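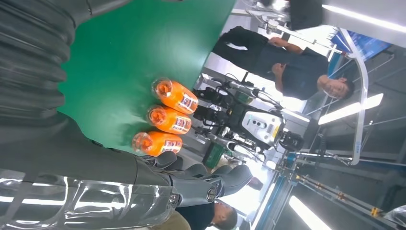
I have been going to shared workshops for most of my adult life, first for the table saws and later for the company, and I have come around to an opinion that gets me into friendly trouble at the coffee machine. I think the best thing a group of amateurs can do with a robot is to have it do something dull. Pick up a bottle, say. Put it down again, a little to the left. Do it until everybody is heartily sick of bottles, and then keep going through July.

My friend Zsolt Balogh disagrees, and he does it so cheerfully that I can never stay cross with him. He wants the thing to dance, or wave at children on open day, because waving is what brings new members up the stairs at Zemen (and new members pay the rent, as he likes to remind me). He has a point! We had 34 people through the door the last time something waved. I just don't think a wave teaches the builder very much. The air is very forgiving. You can miss your mark by the width of a thumb and the crowd still claps.
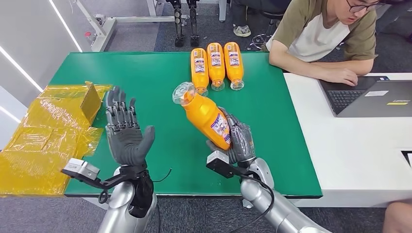
A drink bottle is a much stricter teacher. It is round, so it wants to roll, and it gives when you squeeze it, and the liquid inside shifts its weight just when you think you have hold of it. Each of those is a small lesson in wrists and patience, and I learned more from them in 3 evenings than I did from a whole winter of reading. Aranka Takács, who started at our place by mending lamps, keeps a notebook of failed grasps and had reached 1,211 entries when I last looked over her shoulder. I would sooner read that notebook than watch any video with music on it.

I will admit that dull work is slow, and that it eats up the space. Our neighbors at the woodworking end have been very kind about the cables, and I do understand why a person who only wants to glue a chair might sigh at the sight of us. Vilmos Jakab, who is 70 and has glued more chairs than anyone I know, used to sigh louder than the rest. Then one evening he pulled up a stool and started telling us how he holds a chisel, which fingers do the work and which ones are only along for the ride, and we changed our grip the next day on his advice.

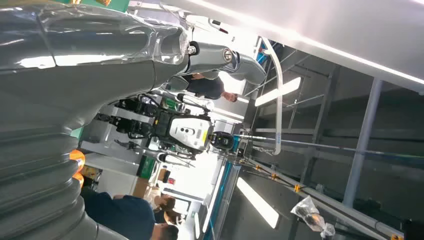
So that is the other half of my argument, I suppose. Everybody who has ever opened a refrigerator is an expert on picking up a bottle, and they will happily stop and tell you what you are doing wrong. I have never had that kind of help with a dance. Zsolt can have his open day, and I'll bring the cake for it, but the rest of the month I would like the table, please, and somebody to sit beside me and watch the fingers close.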